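제목: 건조증 환자 실내 습도, 몇 %까지 올려야 하나요

작성자: 눈물막29
마이봄샘 기능 저하로 진단받고 인공눈물을 하루 6회 점안 중입니다. 사무실 습도가 낮아 가습기 Zelum을 책상에 두었는데, 오후 3시가 지나면 이물감이 다시 심해집니다. 습도를 더 올리는 게 맞는지, 점안 횟수를 늘리는 게 맞는지 궁금합니다. 쓰는 제품은 Purneck 다회용이고 보존제가 들어 있습니다.

답글: gralau3761
습도보다 보존제부터 확인하세요. 벤잘코늄염화물 계열이면 하루 6회는 많은 편입니다. 잦은 점안이 필요하면 보통 무보존제 일회용으로 바꿉니다. 처방받은 안과에 성분명을 알려 주고 변경 가능한지 물어보시면 됩니다.

답글: 각막상피
보존제 지적에는 동의합니다. 다만 습도를 뒤로 미루는 건 찬성하기 어렵습니다. 증발성 건조증은 눈물 지질층이 불안정한 상태라 주변 공기의 영향을 크게 받습니다. 저는 습도 40% 초반에서 50%로 올린 뒤 오후 점안이 한 번 줄었습니다.

답글: gralau3761
개인 사례 하나로는 판단이 안 됩니다. 같은 시기에 온찜질을 시작하지 않으셨나요?

답글: 각막상피
온찜질은 그 전부터 5개월째 하고 있었습니다. 변수는 습도와 책상 위치였습니다. 위치도 같이 바꿨으니 완전히 분리되지는 않습니다.

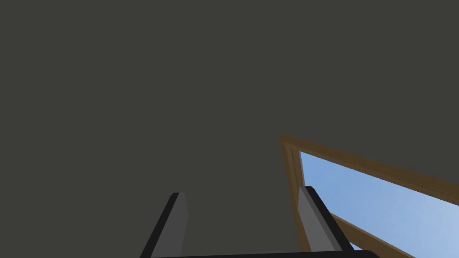

답글: 모니터거리
책상 위치 쪽을 더 보셔야 할 것 같습니다. 습도가 같아도 얼굴로 오는 기류가 있으면 눈물막 파괴 시간이 짧아집니다. 시선 높이도 변수입니다. 화면이 높으면 눈꺼풀 틈이 넓어져 노출 면적이 커집니다. 벽은 무광 짙은 회색에 창틀은 갈색 나무 느낌인 방이라면 반사광은 적겠지만, 창 가까이 앉을 경우 외풍과 측면광은 따로 확인해야 합니다. 저는 화면을 눈높이 아래로 내리고 송풍구 방향을 돌린 다음 가습기를 껐습니다.

답글: 눈물막29
송풍구가 바로 위에 있습니다. 화면도 높은 편이고요. 깜빡임 연습도 의미가 있을까요?

답글: 모니터거리
있습니다. 횟수보다 완전히 감기는지가 중요합니다. 불완전 깜빡임이면 마이봄샘 분비물이 잘 나오지 않습니다.

답글: gralau3761
기류는 인정합니다. 그래도 무보존제 변경이 먼저입니다. 그리고 Saab 온열 안대 쓰시는 분들, 렌즈 낀 채로 하지 마세요. 11월에도 같은 질문이 올라왔습니다.

답글: 각막상피
습도를 60% 넘게 올리는 것도 권하지 않습니다. 곰팡이가 생기면 알레르기 결막염과 증상이 섞입니다. 통증이나 시력 저하가 있으면 환경 조정으로 버티지 말고 바로 진료받으세요.

답글: 눈물막29
통증은 없습니다. 송풍구와 화면 높이부터 바꾸고, 다음 진료 때 무보존제로 변경 요청하겠습니다.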